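Research Software Engineer, Manipulation Planning and Control
Full-time position, fixed term with the possibility of renewal

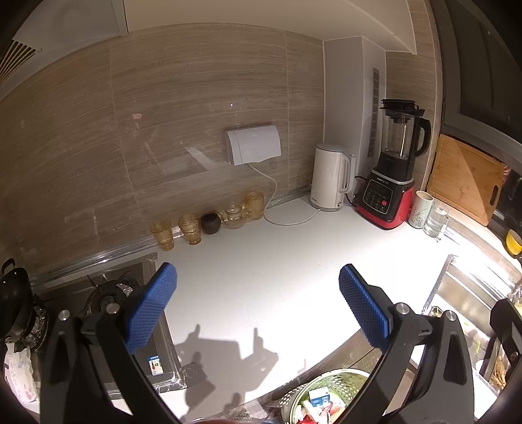

Gesau Institute for Applied Automation | Department of Robot Software | Manipulation Group

The Manipulation Group invites applications for a Research Software Engineer to work on the planning and control software that turns recorded human demonstrations into motion a robot arm can carry out. The successful candidate will join the Plondis project, which studies everyday handling tasks in ordinary home kitchens, and will report to the head of the group.

About the project

Plondis collects demonstrations with hand-held grippers in kitchens that have not been prepared or simplified for the purpose. Counters hold what their owners keep on them: kettles, blenders, glassware, power cords, items left beside the sink. The resulting recordings are used to train policies that are then run on arms in the Gesau laboratory and at our partner site in Flutthorpe.

The work has reached the stage where the limits of our software are felt more than the limits of our data. Transparent objects such as a glass teapot or a clear blender jug remain difficult for the perception stack. Hanging cords are often missing from the collision model. Trajectories that a person performs with ease may pass close to the joint limits of the arm, or may ask for a wrist speed the controller will refuse. The position advertised here is intended to address these problems in the layer between the learned policy and the hardware.

Our software platform, Tamuno, is written in C++ and Python. It handles pose tracking, time alignment of sensor streams, retargeting of gripper motion to the arm, trajectory checking, and low-level execution. The policy runs at a low rate and proposes short sequences of end-effector poses; Tamuno interpolates these and sends commands to the arm at 200 Hz. The current regression suite replays 600 recorded demonstrations against each release candidate and reports any that can no longer be executed within limits.

Duties

The Research Software Engineer will:

Maintain and extend the retargeting module, including the handling of singularities, joint limits and self-collision.

Design and implement a trajectory filter that can slow, reshape or reject a proposed motion before it reaches the controller.

Improve the treatment of latency in the execution loop, covering camera delay, inference time and gripper response.

Work with the perception staff on how uncertain depth on glass and polished steel should be passed to the planner.

Maintain the regression suite and its reports, and review changes submitted by other members of the department.

Write and keep current the technical documentation for the modules in their care.

Support test runs on the arms at Gesau and, up to 7 times per year, at Flutthorpe.

The position does not include teaching duties. The engineer will be named as an author on publications to which they have made a substantial contribution, in keeping with the policy of the Institute.

Required qualifications

A master's degree in computer science, robotics, electrical or mechanical engineering, or a related field. Applicants with a bachelor's degree and several years of relevant professional work will also be considered.

Strong working knowledge of modern C++ and good working knowledge of Python.

Practical experience with motion planning or real-time control on a physical robot arm.

A sound grasp of rigid-body kinematics, coordinate transforms and numerical optimization.

Experience working in a shared codebase with code review, automated testing and version control.

The ability to write clearly in English.

Preferred qualifications

Experience with visual-inertial tracking or camera calibration.

Experience deploying learned policies on hardware, including the logging and replay tools needed to diagnose failures.

Familiarity with impedance or admittance control.

Previous contributions to open-source robotics software.

Applicants who meet the required qualifications are encouraged to apply whether or not they meet those listed as preferred.

Terms of employment

The appointment is full-time and is made in the first instance for a fixed term, with renewal subject to performance and funding. Salary is set according to the Institute's scale for research technical staff, with placement based on education and prior service. Benefits include health coverage, a retirement plan, paid annual leave and an allowance for professional development. Travel to Flutthorpe is paid by the Institute.

Because much of the work requires access to the arms, the engineer is expected to be on site for the larger part of each week. Laboratory hours begin at 8:30 a.m. Other working hours may be arranged with the head of the group. Help with relocation is available for candidates moving from outside the region.

How to apply

Applications are submitted through the Institute's recruitment portal under reference number 258. A complete application consists of:

A cover letter of no more than two pages, stating which of the duties above the applicant has carried out before and in what setting.

A curriculum vitae.

One sample of code written mainly by the applicant, or a link to a public repository, with a short note on what the code does and what the applicant would now change.

Contact details for two references. References will be contacted only for applicants invited to the second interview, and only with the applicant's consent.

Applications submitted by email cannot be accepted. Review of applications will begin in May and will continue until the position is filled.

Selection process

Shortlisted applicants will be invited to a first interview by video call. The second interview takes place at Gesau and includes a technical discussion based on the submitted code sample, a visit to the laboratory and a meeting with members of the group. No timed programming test is given. Reasonable travel costs for the second interview are reimbursed on presentation of receipts.

The Institute is an equal opportunity employer. Applicants who require an accommodation at any stage of the selection process should indicate this in the portal or contact the Office of Human Resources, quoting the reference number.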